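Protokoll der Sitzung der Arbeitsgruppe Kartonage und Packmittel

Sitzungsmonat: Juli
Beginn: 9:30 Uhr
Ende: 12:10 Uhr
Ort: Besprechungsraum 2, Standort Ukent
Teilnehmende: Vertretungen aus Einkauf, Wareneingang, Versand, Qualitätssicherung und Lagerplanung; der Standort Wudville war telefonisch zugeschaltet
Protokollführung: Qualitätssicherung

TOP 1 Genehmigung des letzten Protokolls

Das Protokoll der vorangegangenen Sitzung wird mit einer Änderung genehmigt. Unter TOP 4 ist die Angabe »Wellenart C« durch »Wellenart B« zu ersetzen. Die Lagerplanung weist darauf hin, dass die falsche Angabe bereits in die Stammdaten übernommen wurde. Die Korrektur erfolgt durch den Einkauf.

Die Tagesordnung wird um den Punkt »Nassklebeband« ergänzt (neu: TOP 5).

TOP 2 Reklamationen zu Lieferungen der Firma Sheehan

Die Qualitätssicherung berichtet über die im letzten Quartal erfassten Abweichungen. Es liegen 23 Reklamationen vor. Der überwiegende Teil betrifft Rillungen, die beim Aufrichten einreißen oder neben der Rilllinie knicken. Daneben wurden offene Fabrikkanten gemeldet, bei denen die Verleimung nicht über die gesamte Länge ausgeführt war.

Der Wareneingang merkt an, dass die Prüfung auf Rillbruch bisher nur am obersten Zuschnitt einer Palette erfolgt. Zuschnitte aus der Mitte des Stapels werden erst am Packplatz auffällig. Es wird diskutiert, ob eine Entnahme aus drei Stapelhöhen ohne zusätzlichen Zeitaufwand möglich ist. Der Wareneingang hält dies für nicht realistisch; die Palette muss dafür entbändert und neu gesichert werden.

Beschluss: Bei Lieferungen von Sheehan werden bis auf Weiteres zwei Zuschnitte je Palette aus unterschiedlichen Lagen geprüft. Bei anderen Lieferanten bleibt das Verfahren unverändert.

Der Einkauf fordert von Sheehan eine schriftliche Stellungnahme an. Eine Sperrung des Lieferanten wird derzeit nicht beantragt. Der Versand gibt zu Protokoll, dass er eine Sperrung befürwortet hätte.

TOP 3 Klimatisierung der Zuschnittlagerung

Die Lagerplanung stellt die Aufzeichnungen der Datenlogger aus Halle Ost vor. Die relative Luftfeuchte liegt im Bereich des Tores deutlich über den Werten im hinteren Hallenteil. Zuschnitte, die am Tor zwischengelagert werden, weisen beim Verarbeiten eine messbare Wölbung auf.

Als Sofortmaßnahme werden die torseitigen Stellplätze für Kartonage gesperrt und mit Stretchfolie und Kantenschutz belegt. Die Kennzeichnung der Stellplätze ist in Arbeit. Eine technische Lösung — Schnelllauftor oder Streifenvorhang — wird von der Lagerplanung kalkuliert.

Wudville berichtet, dass dort ein Streifenvorhang im Einsatz ist. Die Wirkung wird als ausreichend beurteilt. Die Stapler beschädigen die Streifen allerdings regelmäßig, Ersatzstreifen müssen bevorratet werden.

TOP 4 Formatbereinigung

Der Einkauf legt eine überarbeitete Formatliste vor. Ziel ist eine Verringerung der geführten Faltkartonformate. Nach Streichung der Formate ohne Abgang im Betrachtungszeitraum und Zusammenlegung der Formate mit geringer Höhendifferenz verbleiben 10 Standardformate.

Strittig ist das Format mit 210 mm Innenhöhe. Der Versand benötigt es für die Baugruppen der Reihe Plomwood, deren Einlage sich nicht kürzen lässt. Der Vorschlag, stattdessen das nächsthöhere Format mit zusätzlicher Rillung zu verwenden, wird vom Versand abgelehnt. Die Stapelfestigkeit eines nachträglich abgesenkten Kartons ist für diese Reihe nicht nachgewiesen.

Beschluss: Das Format bleibt bis zum Vorliegen eines Stauchversuchs in der Liste. Die Qualitätssicherung führt den Versuch nach Konditionierung der Muster im Normalklima durch.

Die Artikelnummern der gestrichenen Formate werden gesperrt, jedoch nicht gelöscht. Restbestände sind aufzubrauchen.

TOP 5 Nassklebeband

Der Versand beantragt die Umstellung der Packplätze 1 bis 4 von PP-Band auf fadenverstärktes Nassklebeband. Begründet wird der Antrag mit der sortenreinen Entsorgung und der besseren Erkennbarkeit unbefugter Öffnung. Der Einkauf verweist auf die Kosten der Befeuchtungsgeräte und auf deren Reinigungsbedarf. Angebote liegen noch nicht vor.

Die Qualitätssicherung bittet darum, bei der Bewertung die Anpresszeit zu berücksichtigen. Kartons mit hohem Recyclinganteil nehmen das Wasser schneller auf, und die Klebung kann bei zu kurzem Andruck an den Rändern offen bleiben.

Der Antrag wird vertagt. Der Einkauf holt zwei Angebote ein.

TOP 6 Packanweisung, Abschnitt »Offene Kartons am Packplatz«
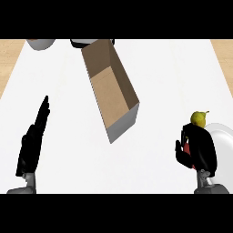
Offener Karton auf heller Tischfläche

Die Neufassung des Abschnitts wird besprochen. Ein offener Karton auf heller Tischfläche gilt künftig als Referenzsituation für die Sichtprüfung vor dem Befüllen. Zu prüfen sind der Boden, die Innenwände und der Übergang zwischen beiden. Eine schwach sichtbare Knicklinie am Übergang ist zulässig, ein Aufreißen der Innendecke nicht.

Der Wareneingang fragt, wie mit Kartons zu verfahren ist, deren Innendecke Farbabweichungen zeigt. Die Qualitätssicherung stellt klar, dass Farbabweichungen kein Sperrgrund sind, solange keine Feuchteränder erkennbar sind.

Der Satz »Der Karton ist mittig abzustellen« wird gestrichen. Er war in der Praxis mit der Lage der Waage an den Packplätzen 3 und 4 nicht vereinbar. An seine Stelle tritt die Formulierung »Der Karton ist vollflächig aufliegend abzustellen«.

Wudville beantragt, die Anweisung zusätzlich als laminierten Aushang bereitzustellen. Dem wird zugestimmt. Die Freigabe des Aushangs erfolgt zusammen mit der Neufassung.

TOP 7 Verschiedenes

Die Entsorgungspresse in Halle Ost ist wieder in Betrieb. Ballen sind weiterhin mit zwei Drähten zusätzlich zu sichern, bis die Abbindung nachgestellt ist.

Das Prüfgerät für die Durchstoßarbeit muss zur Kalibrierung. Während der Abwesenheit des Geräts werden Wareneingangsprüfungen nach Flächengewicht und Dicke vorgenommen. Die Abweichung vom Prüfplan ist auf dem Prüfbericht zu vermerken.

Der Versand weist auf fehlende Cuttermesser mit Sicherheitsklinge hin. Bestellung über den üblichen Weg, Kostenstelle Versand.

Offene Punkte

Einkauf: Stammdaten Wellenart korrigieren; Stellungnahme Sheehan anfordern; Angebote Nassklebeband einholen
Lagerplanung: Kalkulation Tor Halle Ost; Kennzeichnung der gesperrten Stellplätze
Qualitätssicherung: Stauchversuch Format 210 mm; Freigabe Neufassung Packanweisung und Aushang
Wareneingang: geändertes Prüfverfahren Sheehan einführen
Versand: Rückmeldung zu Restbeständen der gestrichenen Formate

Die nächste Sitzung findet nach Abschluss des Stauchversuchs statt. Die Einladung ergeht durch die Qualitätssicherung. Einwände gegen das Protokoll sind dort schriftlich einzureichen.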